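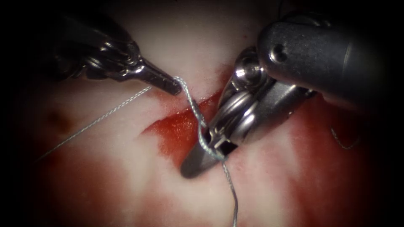
The cables had begun to sing again by the end of November, and I knew before I opened the housing that it would be the right arm. It was always the right arm with the Pustell. The left one would go on for years on a wipe and a kind word, but the right did most of the pulling when the surgeons tied off, and you could feel it in the wrist, a little grittiness as you rolled it between finger and thumb, like sugar left in the bottom of a cup.

I had the basement workshop at Barros then, next to the boiler, and the instruments came down to me in the lift after they had been cleaned, each in its own tray with its own card. This one's card said 3508. My mother, who mended sewing machines for a living and would have loved those tiny pulleys, taught me to put tension on slowly and then go away and have a biscuit, and I have never found a better way of doing it. So I slackened the old cable, drew it out, threaded the new one round and brought it up 5 clicks — no more — and put the kettle on.

When I came back it had settled, as they do. I took up the rest, closed the jaws on a strip of paper and tugged. The paper tore before the jaws let go. Then I ran the wrist through its 25 turns each way with my ear down close, which the Drilov manual doesn't ask for, though it has 1280 pages in which it might have done.

Not a note out of it. I wrote up the card, laid the instrument back in its tray and sent it up in the lift, and stood there for a while with my cold tea, listening to the boiler.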